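Arkinberg Robotics Notes
@arkinberg_notes

Short thread on what we've been testing since May. The question: if a wrist camera is the only camera a policy gets, how much does it matter where the arm is when the episode starts?

Our baseline was trained the usual way. Every demo began from the same home pose, and the operator drove to the object from there. It did fine in the lab and badly as soon as we moved the home pose by a hand's width.

So we changed one thing. In the new set the operator moves the arm to a random spot over the table before recording starts. Sometimes the target is in the middle of the view, sometimes it's off to the side, sometimes it isn't in view at all.

Same number of demos in both sets, same network, same training time. We call the new set Onitz. The old one is just "fixed."

Starts with more than one object in view are the hard ones. A tray next to a cutting board with a black bar lying across it gives the policy two long straight edges running nearly the same way, and the fixed-start model tends to mix them up.
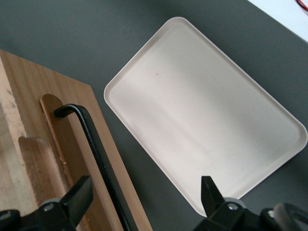
Brusorum: Did you check whether the gain is from the varied starts or just from seeing more of the table? You could get the second one with crops.

Fair question. We ran it. Random crops on the fixed set helped a little, well short of what Onitz gets. Crops shift the picture but they don't change the angle you see the object from, and the angle seems to be most of it.

Results. Each trial is one grasp attempt from a start pose the model had never seen. Fixed starts: 47 percent success. Onitz: up to 53 percent, depending on which checkpoint you pick. That's a small gap and I'd rather post it as it is.

The average hides a split, though. On flat, wide things like trays the two models are about even. On small boxes Onitz is clearly ahead, and that's where most of the gain comes from.

A box lying diagonally on bare gray table, with the fingers open on either side of it, is a good case to look at. The printed side is busy and the tabletop gives the model almost nothing to go on. 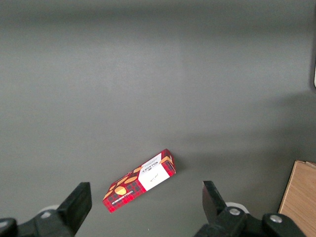 Photo: Arkinberg / wrist camera

The fixed model often closes square to the table here and hits a corner. Onitz turns the wrist first more often. We haven't scored wrist angle properly yet, so treat that as something we noticed while watching the runs.

Limits: 2 operators, one arm, one table. Both operators knew which set they were recording, and that could have changed how carefully they drove.

Next we're repeating it on the Li gripper, which has shorter fingers. Same protocol, same objects. Recording starts Friday.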